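デスクトップパソコンの内部構造

デスクトップパソコンの内部構造(デスクトップパソコンのないぶこうぞう)とは、タワー型などの筐体の中に、電源装置、マザーボード、CPU、メモリ、記憶装置、拡張カードおよび配線がどのように置かれ、どのように固定されているかを指す。本項目では、事務用として広く使われるタワー型の筐体を中心に、部品の配置、固定の方法、および分解と再組立の手順について述べる。

概要

タワー型の筐体は、縦長の金属製シャーシに外装のパネルを取り付けた箱である。片側の側板を外すと、内部のほとんどの部品に手が届く。反対側の側板は、マザーボードの裏面に近いため、多くの事務用機種では外すことができないか、外す必要がない。

使用するときは立てて置くのが普通であるが、整備をするときは横に倒し、開いた面を上に向ける。このようにすると、部品が重力で落ちることがなく、ねじを上からまっすぐに回すことができる。とくにCPUの交換では、ソケットの面が水平であることが望ましい。

部品の配置は、製造者が自由に決めているわけではない。マザーボードのねじ穴の位置、背面の開口部の寸法、電源装置の取付穴などは、規格によって定められている。ただし事務用の完成品では、規格から少し外れた独自の形の部品が使われることもあり、市販の部品と交換できない場合がある。

歴史

初期の個人用計算機では、筐体を横置きにして、その上に表示装置を置く形が多かった。その後、床や机の下に置くことができる縦置きの形が普及した。縦置きになっても、内部の基本的な考え方は大きく変わらなかった。すなわち、背面に接続端子を集め、前面に記憶装置を置き、その間にマザーボードを広げるという配置である。

工具を使わない固定機構は、企業で大量の端末を管理する必要から発達した。整備手引書の著者であるテルモ・カンテロは、ねじを減らすことの利点として、作業の時間が短くなることよりも、ねじの紛失が少なくなることを重く見ている。筐体の中に落ちたねじは、基板の上で短絡の原因になるからである。

主な構成部品

電源装置
電源装置は、家庭や事務所の交流電源を直流に変換し、各部品に供給する。箱の形をしており、背面の隅に取り付けられることが多い。表面のラベルには、出力の電圧と電流、認証の記号などが印刷されている。交換のときは、このラベルを読んで、定格出力とコネクタの種類を確認する。電源装置の内部には、電源を切った後も電荷が残ることがあるため、装置そのものを開けてはならない。

マザーボード
マザーボードは、他の部品をつなぐ基板である。色は緑、黒、青などがあり、色そのものは性能と関係がない。基板はシャーシに直接触れないように、金属の支柱の上にねじで固定される。 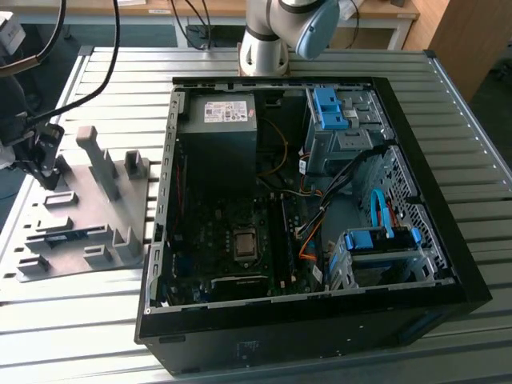

CPUは、マザーボード上のソケットに置かれ、金属の保持具で押さえられる。通常はその上に放熱器と送風機が付くので、CPUを見るためには、これらを先に取り外さなければならない。CPUの上面と放熱器の間には、熱伝導グリスを薄く塗る。古いグリスが残っている場合は、乾いた布または専用の液で拭き取ってから、新しいものを塗る。

メモリスロット
メモリスロットは、CPUソケットの近くに平行に並んでいる。スロットの数は機種によって異なり、小型の事務用機では2本のものが多い。両端または片端に爪があり、メモリを差し込むと爪が閉じる。切り欠きの位置が合わないメモリは、世代が異なるものであるから、無理に押してはならない。

拡張スロット
拡張スロットは、マザーボードの縁に近いところにあり、映像出力や通信のためのカードを差す。筐体の背面には、カードの端子を外に出すための細長い開口部が並ぶ。使わない開口部は金属の板でふさぐ。板を外したままにすると、空気の流れが乱れ、ほこりも入りやすくなる。

記憶装置の収納部
記憶装置は、前面に近い金属の枠に収める。上の段は光学ドライブなど大きいもの、下の段はハードディスクに使われることが多い。事務用の機種では、樹脂の留め具やキャリアによって固定する方式が見られる。留め具には青や緑などの目立つ色を付けて、利用者が手で動かしてよい部分であることを示す場合がある。この色分けは便利であるが、製造者の間で統一されていない。

配線
筐体内の配線は、電力を送るものと、データを送るものに分けられる。SATA方式の記憶装置には、この両方のケーブルが必要である。電力の線では、一般に黄色が12ボルト、赤が5ボルト、黒が接地を表し、橙は3.3ボルトに使われる。データ用のケーブルには青、赤、黒などがあるが、色による区別の決まりはない。

冷却と通気

空気は前面または側面から入り、背面から出るのが基本である。シャーシの金属板に多数の小さい穴があけられているのは、通気を確保しながら、電磁波の漏れを抑えるためである。穴が大きすぎると遮蔽の効果が弱くなり、小さすぎると風が通りにくい。

ほこりは、放熱器のひれ、電源装置の吸気口、前面パネルの裏にたまりやすい。掃除には圧縮空気を使うが、送風機の羽根は指などで押さえて、回らないようにしておく。

分解の手順

一般的な手順は、次のとおりである。

電源を切り、電源コードと周辺機器をすべて外す。
電源ボタンを数秒間押して、残った電荷を逃がす。
筐体を横に倒し、側板を外す。
塗装されていない金属部に触れて、体の静電気を逃がす。
配線の通り道を写真または図で記録する。
記憶装置、拡張カード、メモリの順に外す。
放熱器を外し、必要な場合にCPUを外す。
マザーボードのコネクタを抜き、基板を取り出す。
電源装置を外す。

順序には異なる意見がある。ヴェンドゥラ・パウリークは、電源装置を先に外すと手を入れる空間が広くなると述べ、電源装置が基板に近い機種ではこの方法をすすめている。一方、ボニファシオ・パチェコは、重い部品を狭いところで動かすと基板を傷つけるおそれがあるとして、最後に外すことを主張する。

再組立は、原則として逆の順序で行う。起動しない場合は、CPU用の補助電源コネクタ、前面パネルの細い線、メモリの差し込みの深さを、まず確認するとよい。

作業台

作業台は平らで、安定していることが必要である。静電気の対策としては、導電性のマットを敷き、接地することが多い。アルミニウムの部材を並べた台は丈夫で、治具を取り付けやすいが、部材の間に溝があるため、小さいねじがそこに入ることがある。ねじは磁石の付いた皿、または仕切りのある箱に入れ、外した場所ごとに分けておく。

再利用と廃棄

取り外した部品のうち、メモリ、記憶装置、電源装置は、他の機体で再び使われることがある。記憶装置は、再利用または廃棄の前に、データを確実に消去しなければならない。シャーシは主に鋼板であり、樹脂の留め具や外装を分けた後、金属として回収される。マザーボードとCPUには少量の貴金属が含まれるため、専門の業者が別に処理する。

マザーボードには、時計と設定の保持のためのボタン電池が付いている。廃棄するときは電池を先に外し、端子にテープを貼って絶縁する。

関連項目

マザーボード
電源装置
シリアルATA
静電気放電
電子機器の再資源化

参考文献

テルモ・カンテロ『事務用計算機の整備』ケロヴァッハ出版
ヴェンドゥラ・パウリーク「小型筐体における分解順序の検討」『ウォルナリ技術報』第5号
ボニファシオ・パチェコ『筐体と配線の基礎』スティネドン書房

最終更新:2022年12月12日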